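3. Planificar la compra antes de pedir nada

Leer esto ANTES de hablar con el proveedor. El capítulo 2 (montaje) da por hecho que ya se ha pasado por aquí. Si la pinza ya está comprada, saltar al paso 6.

Paso 1. Escribir la lista de objetos. Los de verdad, los del puesto: cubiertos, palillos, tapas, vasos. Con material y grosor en la parte donde se va a coger. Sin lista no hay presupuesto que valga.

Paso 2. Separar lo rígido de lo que cede. Metal y madera por un lado, plástico fino por otro. Lo transparente, aparte también: da guerra a los sensores de profundidad y puede obligar a cambiar de cámara. Esa partida casi siempre se olvida.

Paso 3. Decidir uno o dos brazos. Dos brazos no son el doble de precio, son algo más: segunda controladora, segundo anclaje, más cable, más horas de calibración. En Kurnside empezamos con uno y hubo que rehacer el pedido entero en enero.

Nota: si la tarea es coger de la mesa y dejar en un recipiente, probar primero con un brazo. Si hay que sujetar con una mano y ordenar con la otra, ir directamente a dos.

Paso 4. Elegir dedos y almohadillas. Pedir al proveedor muestras de almohadilla estriada y lisa. La lisa marca menos, la estriada agarra mejor en mangos estrechos. Son consumible, no equipo: van en la partida anual, no en la inversión.

PRECAUCIÓN. No mezclar almohadillas de lotes distintos en la misma pinza. Se desgastan desigual y la pieza gira al cerrar.

Paso 5. Repuestos mínimos por puesto:
- Juegos de almohadillas: 4
- Dedos completos: 2
- Tornillería de los dedos: una bolsa, viene con los dedos (comprobar, Charvát a veces la factura aparte)
- Cable de señal: 3

Paso 6. Pedir prueba antes de firmar. En el sitio propio, con los objetos propios, con la luz que haya. Una demo en el banco del fabricante no sirve para presupuestar. Reservar hasta 4 horas y apuntar todo lo que se tenga que comprar sobre la marcha.

Para la prueba vale una mesa de cocina normal, con mantel y ventana detrás. Mejor, de echo: la tela se arruga, el plástico transparente se confunde con el fondo y los palillos se cruzan. Si el presupuesto aguanta eso, aguanta el resto.

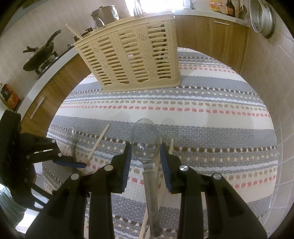
Anežka Danko: yo metería el mantel en la lista del paso 1, como un objeto más. En Hidmont no lo pusimos y luego pedimos dedos demasiado largos, rozaban la tela en cada cogida y tocó devolverlos. El porte de vuelta lo pagamos nosotros.

Añadido, pues: superficie de apoyo a la lista, con su altura y si es blanda o dura.

Paso 7. Cerrar la hoja de costes. Columnas: equipo, instalación, consumible, formación, imprevistos. La de imprevistos no se deja a cero, aunque lo pidan de compras. Enviarla a Flellora junto con las notas de la prueba; sin notas la devuelven.

Precaución: los precios de oferta caducan. Mirar la fecha de validez antes de pasar la hoja a firma, y pedir próroga por escrito si no llega.

Plazos de entrega y transporte: ver apartado 3.2.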